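3. Planning the Purchase

Complete this section before requesting a quote for the Riltus hand-held gripper. Quantities entered on the order form cannot be changed after the form reaches the Dunthorpe office.

3.1 Working out quantities

1. Decide how many operators will record at the same time. Order one gripper per operator.
2. Add one spare gripper for each site.
3. Order fingertips separately. They are wear parts and are sold in pairs under part number 131.
4. Enter cables under part number 117. Cables are not included with the gripper.

Note: Sites that share grippers between shifts should budget for a second set of fingertips.
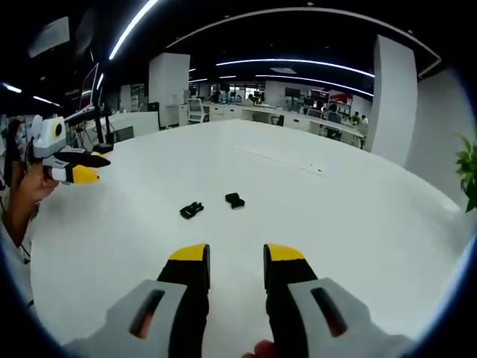
Table space is the item most often left out of the budget. Allow 800 mm of clear table edge per operator. Where two operators work at one table, as with the two yellow-tipped grippers here, plan the cable runs and any monitor arm before fixing the seating. An arm based at a table corner keeps the middle of the tabletop open for the objects being handled. An ordinary white table in an open-plan office is acceptable.

CAUTION: Do not let cables hang where a chair can roll over them. Damage of this kind is not covered by the warranty.

3.2 Submitting the order

1. Fill in Form 151, one copy per site.
2. List fingertips and cables on separate lines from the grippers.
3. Send the form to Dunthorpe. Customers served from Clesthorpe must also enter their account code.

Note: Prices are fixed until the end of August. Orders received later are quoted again.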